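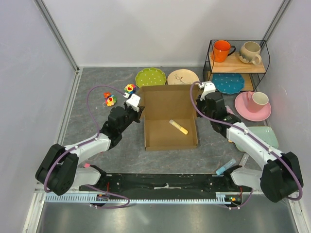

My aunt left me her raffle ticket. I know how that sounds, and I promise she left other people better things (my cousin got the piano, my mother got the good knives), but the lawyer slid an envelope across his desk and inside it was a ticket, pale green, number 468, for a drawing in a town called Drollholm that I'd never heard of.

"Is it worth anything?" I asked.

"It's worth whatever the prize is," he said, and looked at his watch.

So I went. I had vacation days I was going to lose anyway, and my apartment was being painted, and I'd been wanting an excuse to drive somewhere with the windows down. Drollholm is four hours north if you don't stop, and I stopped twice, once for gas and once for a peach pie that I ate in the parking lot with a plastic spoon. I'm not sorry about the pie.

The town is one long street that bends at the river. There's a bank, a shoe store, a bakery with a striped awning, and a big brick building with GENDIX painted on the side in letters as tall as a person. I asked the woman at the motel what Gendix made and she said buttons, and then she said, well, it used to be buttons, and then she gave me my key and told me the ice machine was broken.

I asked her about the raffle too. She put down her pen.

"You've got a ticket?"

I showed her. She didn't touch it, she just leaned over and read the number, and then she read it again, and she said I could have the room with the river view for the same price. I thought, okay! This is going very well!

The river view was mostly a retaining wall, but there was a heron on it, and I have nothing bad to say about the heron.

What I found out over the next day and a half, mainly by sitting in the bakery and looking friendly, was this. The raffle had been going on since before anyone in the bakery was born. There were 700 tickets. They'd all been sold in one afternoon in March, some year when the factory was doing well and everybody had a little extra in their pockets, and there had never been any new ones printed. You couldn't buy in. You got a ticket from your mother or your uncle, or you married one. And every fall they held a drawing in the hall above the shoe store, and somebody's number came up, and that person won the Golau.

"What's the Golau?" I said.

The baker wiped his hands. He was a big soft man with flour in his eyebrows. "It's a lamp," he said.

"A nice lamp?"

He thought about it for longer than I expected. "It's a lamp," he said again, and gave me a roll for free.

Now, my aunt had never mentioned Drollholm. She taught seventh-grade math and she had a bad hip and she liked crossword puzzles and the kind of hard candy that sticks to its wrapper. I'd had dinner at her place pretty much every other week for 15 years, and I'd have told you I knew the woman inside and out. But there was a man at the next table, very old, in a brown cardigan, and he'd been listening, and he said, "She lived over the bank. She had red shoes."

I said I thought he must have the wrong person. He said number 468, red shoes, over the bank, and she could whistle so you'd hear it across the river. Then he went back to his soup.

I walked down and looked at the windows over the bank. There were two of them, with the shades halfway. I tried whistling and a dog came out from behind the shoe store, looked at me, and went back.

The drawing was on September 24, 2022, at four in the afternoon, and I put on the only clean shirt I had left. The hall was packed! Somebody had strung up paper leaves, and there was a table of coffee and one of those giant sheet cakes, and the crowd was every age, babies and all, everybody holding a green ticket or standing very close to someone who was. A woman next to me had hers in a locket. I'd been keeping mine in my sock (motel, broken lock, long story), and I had to sort of bend down and fish it out, and she was polite about it.

The Golau was on the stage under a dish towel. They took the towel off and everyone got quiet.

It was a lamp. The shade was a dull orange and a little crooked and the base was shaped like a pear. I'd have walked right past it at a yard sale, and I stop for everything at a yard sale. Then they switched it on and turned off the overhead lights, and I don't know how to put this. It was the color of my aunt's kitchen at six o'clock in the winter, when she'd have the oven going and the radio on low and I'd be coming up the back steps with snow in my boots. I could smell the onions. I looked at the woman with the locket and her whole face was wet. I don't think she was seeing onions.

They left it on for maybe a minute. A baby laughed at something.

Then the lights came back up and a girl in a school sweater reached into an old Ikonen coffee can and pulled out a number, and she read it in a loud flat voice like she was calling a bus.

Four hundred.

"Oh, for Pete's sake," said a man by the cake, and everyone clapped, and he went up and got the lamp and carried it down the steps hugged against his chest. He'd have it for one year. He could light it whenever he liked, the locket woman told me, but most people found they didn't, much. Her family had won it when she was nine, and her father kept it in the closet with a sheet over it and lit it on her mother's birthday.

"Did number 468 ever win?" I asked her.

She asked her sister, and her sister asked someone else, and it went all the way down the row to the man in the brown cardigan, who was eating cake out of a napkin. He held up one finger. Then he shook his head, and pointed at me, and pointed at the stage, and said something that came back up the row to me in pieces. She won it once. She gave it back after a week. She took the evening bus.

I had two slices of cake. I stayed until they were folding up the chairs, and I folded some too, and the baker told me there was a little apartment coming open over the bank if I knew anybody.

I drove home in the dark with the ticket in my shirt pocket. My place still smelled like paint. I opened all the windows and got a pan out and cut up an onion, a big one, and put it on low, and called my cousin to ask if she'd ever heard our aunt whistle.

"Once," she said. "At the beach. Scared the life out of me. Why, what are you cooking?"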